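Clidgate Clothing Exchange: progress report to the Landry Fund, August

Print this page | E-mail this page

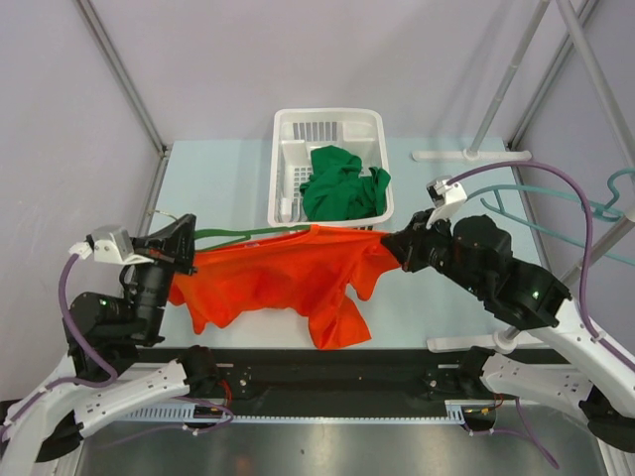
The sorting side of the exchange is now ahead of the giving-away side, a sentence I did not expect to write when we applied. Donations still arrive in whatever state the attic left them in, and every piece is opened out, looked over front and back, and either hung or folded. T-shirts remain our most generous category. The orange one was on the table with a green hanger lying across it and another garment, also green, bunched up in the white basket behind. Hangers have become a subject of some feeling, and Emese Borbély has asked that her views be minuted. They are: fewer wire ones.

Since our last report we have put 1,000 garments through sorting, against a target that I set on a cheerful afternoon and had regretted by teatime. Of the latest intake, 34 pieces went to mending and 21 have come back. Stefaniia Polishchuk is confident about the remainder, with the exception of a cardigan she describes as "mostly air."

The Farnach outlet opens mornings only for now. Wanda Oyelaran has moved the children's sizes near the door, where parents find them and so does the rain. A mat is on order.

Spending is within budget except for shelving, which went over when the first set proved too shallow for a folded sweater. Tomos Gronow has the receipts and will send them separately.

We would like to move two small sums from publicity to rail and hanger costs. Please let Branwen Morgan know if this needs a form. We assume it needs a form.

Print this page | E-mail this page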